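Hullel Kitchen Suite
A simulated sink-and-counter test kit for manipulation policies

If you train manipulation policies, you probably have a folder of rollouts that all look great until somebody moves the plate. Hullel is our answer to that folder. It's a suite of simulated kitchen tasks, packaged with a scoring tool and a set of controlled scene changes, and it's built around one research question: when a policy fails in a kitchen, which change in the kitchen made it fail?

The method behind it was worked out at Premano by Cuiping Yan and Weidong Meng, and we've been using it on our own policies since September. We like it a lot. It has already changed how we train, and it has been great fun to use (more on that further down).

What you get

The base package has the sink environment, the counter layouts, the object library, the scoring tool and the paired-scene generator. Everything runs from one config file. The object library leans on food and dishes, because that's where our policies kept going wrong: grapes in a bunch, lumpy baked goods, plates with patterned rims, tall glass bottles. Lumpy things are a joy to test on. A cube tells you very little about a grasp, and a piece of bread with an uneven underside tells you plenty!

You can run with the arms loaded or with the scene alone. Scene-only mode is handy for checking perception before you spend any compute on control, and plenty of the problems we blamed on control showed up there first.

The sink task is the one most people start with. Food sits on a plate down in the basin and the gripper has to come in over the rim, so the approach angle matters far more than it does on an open counter. Policies trained only on tabletops tend to come in too flat and touch the sink wall. The counter around the basin carries its own dishes and food, which gives the policy plenty of chances to pick the wrong target.
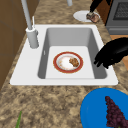 How the paired-scene method works

Most test suites randomize everything at once. You get a success rate, the rate drops, and then you sit there guessing. The paired-scene method does its changes in families. The generator takes a base kitchen and writes out 2 versions of it that share the same fixtures, surfaces and lighting. Only the things you list in the config are allowed to differ: which foods are out, what sits on which dish, what stands at the back of the counter.

The policy then runs on both versions from matched starting seeds, 30 rollouts per version. The scoring tool lines up the rollouts by seed and looks at where they split. You get the split point, the phase of the task it landed in (approach, grasp, lift, place) and the object nearest the gripper at that moment.

What surprised us was how early the splits come. Weidong expected most of them during the grasp. In our runs the larger share came in the approach, well before any contact, and the policy was already heading for the wrong thing. Adding a second food item in the basin was enough to do it. So was a tall object behind the sink, even when it had no part in the task at all.

A typical layout from the family has a strawberry on the red-rimmed plate and a crumpled brown food item lying next to it on the basin floor. The bottle at the back is a distractor. It's one of our favorites, and it catches out policies that looked very solid on the simpler layouts. 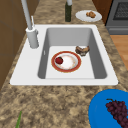

Sink layout in scene-only mode, with the strawberry on its plate and the bottle behind the basin.

Results so far

We ran the full family on three of our own policies. The suite holds 4,000 seeded layouts, and a full pass covers all of them. The two policies trained on randomized scenes had higher overall success, as you'd expect, but their splits were spread over every phase and hard to act on. The third was trained on paired scenes from the start. Its overall success was a little lower on the first pass, and its splits bunched up in a single place, the approach over the near rim. Cuiping added more demonstrations for that one stretch and retrained, and it then passed both of the others.

We don't want to read too much into three policies from one lab. The effect may be smaller for policies with a wrist camera, and that's what we're testing now. If you have a wrist-camera policy and some spare compute, please write to us, we'd love to compare split reports.

Running it

A single workstation is fine for scene-only mode. For full rollouts the suite will spread over up to 2 cards, and the config has a line for that. Split reports come out as plain tables plus a still from each split point, so you can flip through them quickly and get a feel for what the policy was doing. We go through ours together on Thursday with coffee and it has become the best meeting of the week.

Limits to know about

Soft food is treated as rigid in this version. Grapes move as one bunch. There's no running water, so the faucet is just something for the arm to avoid. Plates can be moved but don't break. The deformable version is in progress under the working name Fagundes, and Myrto Giannakopoulos is looking after it.

License and support

Free for academic groups, with a paid license for companies that covers support and early layouts. Questions go to the support desk and usually get an answer the same day.

Filed under: Simulation / Evaluation tools / Kitchen tasks

Comments

Qianru Tian
We've had this going for a couple of weeks and the split reports are lovely. Is there a way to lock the back-of-counter objects and vary only what's in the basin? I can see it for the dishes but not for the bottle.

Weidong Meng
Yes, set the distractor group to fixed in the layout block. It's missing from the quick start and I'll put it in.

Malsha Cassim
Seeing the same early splits with our arm, nearly all in the approach. Would be really happy to see a left-handed version of the sink with the faucet on the other side. Ours always swings wide on that side and I'd like to know if it's the faucet or just the arm.

Qianru Tian
Fixed group works, thanks!

Related items
Prinomdale Drawer and Cabinet Tasks
Split Report Viewer (standalone)
Fagundes Soft Food Preview
Notes on matched seeds and why we use them
Object library: dishes and baked goods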